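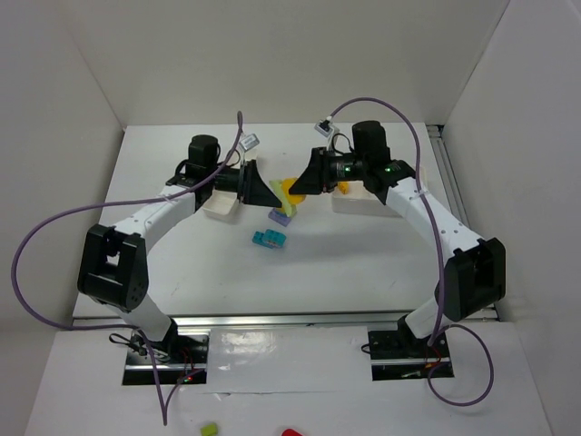
Small pieces, bright colours: purple and teal toy blocks on a white tabletop.

I came back to toy blocks at the age when most people come back to gardening. My niece had left a bagful at my flat after a wet weekend in August, and on the Tuesday evening I tipped them out to check for biscuit crumbs (there were plenty) and was still sitting on the rug at half past eleven. I'd made a sort of bridge. It was a terrible bridge, it leaned like a tired horse, and I was so pleased with it that I took a photo and sent it to my sister, who replied with one word, and the word was "bed".

So when the chance came up to spend a day in Tutcombe with Aranka Dudás, who has been buying, sorting and mending secondhand toy blocks for longer than I've had a mortgage, I was on the train before I'd properly thought about what to wear. (Not a white jumper, for the record. Old blocks are filthy.)

Aranka's workroom is over a shop that used to sell wool, and it smells of washing-up liquid. She buys by the crate, mostly from house clearances and playgroups that are closing down, and the crate waiting for us held 691 pieces. She knew that because she'd counted them the night before, with the radio on, and she seemed a bit hurt when I asked whether she'd thought of just weighing them.

"You can't weigh a set," she said. "A set is the right pieces. You could have a kilo of the wrong ones."

Her favourites are the Katona blocks, which she grew up with, and she can pick one out of a heap with her eyes shut. I tried this and handed her, very confidently, a bottle top. Then there's Flidness, chunkier and kinder to small hands, and Garkilero, which she pretends to look down on and keeps on the best shelf. I liked the Garkilero ones straight away. They make a lovely dull click when you push two together, and I must have done that for ten minutes while she was trying to explain washing temperatures to me.

You wash them lukewarm, by the way, never hot, in a net bag if they're tiny. Then a night on a towel. I'd always assumed you could sling them in the dishwasher, and Aranka's face when I said so was something to see!

After washing comes sorting, and I had firm views about this before I arrived. Colour, obviously. All the yellows in one tub, all the purples in another, a rainbow along the shelf. Aranka let me do it my way for the first hour, which was generous of her, and then asked me to find a small yellow one with a square end. I was up to my elbows in yellow for ages. She sorts by shape, and leaves the colours muddled, because your eye will find a purple piece among teal ones in no time – but it won't find a short one among a hundred slightly longer ones.
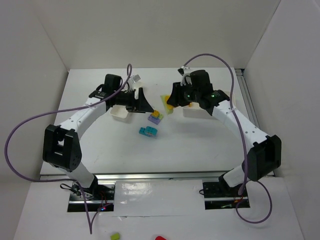
Plain white table, plain walls, and a yellow-orange block to catch the eye.

I've thought a lot since then about tables, too. At home I build on the rug, and the rug has a pattern, and small pieces go into it and don't come out until somebody treads on them in socks. Aranka is a great believer in a pale, plain surface with nothing on the walls to distract you. She says she builds faster on white. I don't know about faster, but I did stop losing things, and the colours look twice as cheerful – that yellowy orange especially, like a boiled sweet.

We did build something, in the end. She gave me six pieces and took six herself and we each had to make an animal before the kettle boiled. Hers was a heron, with one leg tucked up, and you'd have known it anywhere. Mine she guessed as a sofa. It was meant to be a badger, and I still think the front half was quite good.

The rule I brought home with me is about holding. When you're joining two awkward bits, Aranka says, keep one completely still and move only the other. I'd been waggling both at once my whole life and wondering why everything pinged off under the bookcase. I practised on the train back with two blocks she'd given me, and a little boy across the aisle watched with such naked longing that I had to hand them over at the next station.

She has about 1,000 more pieces coming next month, from a nursery that's changing hands, and she's asked if I'd like to come and help with the washing. I've bought my own net bag.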